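4. How people judge a phone's battery before they buy it

Published Sunday, May 9, 2021
By the Halthorpe Handset Study Group

When we began planning this part of the study, we expected shoppers to lean on the same things we lean on ourselves, such as capacity figures, charging speed and the age of the processor. The 76 owners who kept diaries for us had a warmer and more roundabout way of going at it. They asked a sister or a coworker, they remembered how the last phone had treated them, and only then (often quite late in the evening, to go by the diaries) did they sit down with a spec sheet.

All of the diary keepers carried one of two mid-range handsets, the Kvam or the Grandance, and we asked them to write down the battery level at breakfast and again at bedtime. We left the rest of the page open — a choice we are still glad of, as the open space is where most of the good material turned up. Figure 2 belongs with this section.

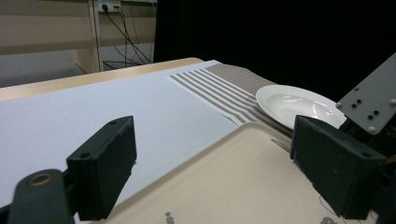 Figure 2.

Does a bigger battery always mean a longer day away from the charger?
A bigger battery helps, but screen brightness and a weak signal can use up the difference well before dinner.

The entries from Grultden show this nicely. Coverage there is thin once you leave the main road, and owners on the edge of town wrote again and again about phones that were fine at lunch and nearly flat by the drive home. Several of them blamed the battery, which is a fair guess when you have only the little percentage sign to go by. Owners in the center of town, with the very same Kvam and its 2000 mAh cell, had much kinder things to say about it.

We also collected more than 200 short remarks about charging habits, and these will be taken up in Section 5 along with the July entries. For now we would only ask the reader to keep in mind that a diary is a personal thing, and that a bedtime reading written down by a tired person may be off by a few points. We have left such readings as they were written, and the averages in this section include them.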